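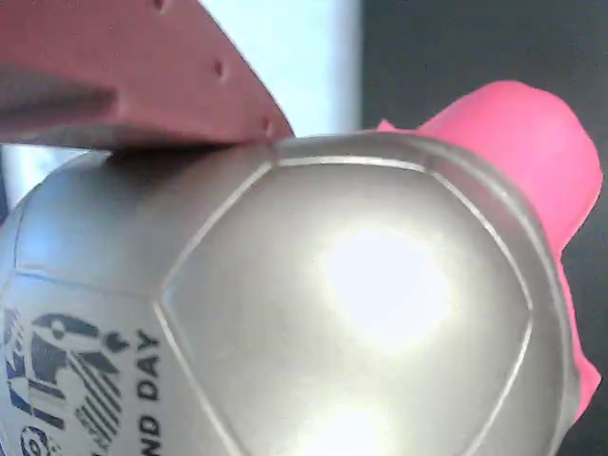 Figure 3. Silver promotional ball with glossy panels, raised seam lines and a printed logo. Black capitals run along the curve of one panel.

3.2 Promotional balls

Giveaway balls made up the largest group in our sample. Of the 154 items collected, 50 were balls of some kind, and 18 of those had a metallic finish. The remaining items were plush toys, key rings, drinking bottles and hats, which are covered in Section 3.3.

We recorded three features for each ball: the panel layout, the surface finish, and the place of the print. The metallic balls were harder to code than the matte ones. Glare can hide part of the surface, as it does near the middle of the ball in Figure 3, so coders were told to turn the item under the lamp before marking any print as worn or missing.

Print was coded by panel. Where lettering followed a curve, it was entered as "curved" even if the word was short. Words that could be read only in part from one side, such as the one ending in "ND DAY" in Figure 3, were entered first as seen and then completed from a second view. Logos in two or more colors, here dark navy and gray, were given one code for the whole mark.

Azadeh Arabzadeh coded all the balls, and a second coder repeated the work on the metallic group. They disagreed on 8 items. Most of these cases concerned seam lines, which one coder had treated as part of the printed design. The wording of the guide was changed in September and the 8 items were coded again.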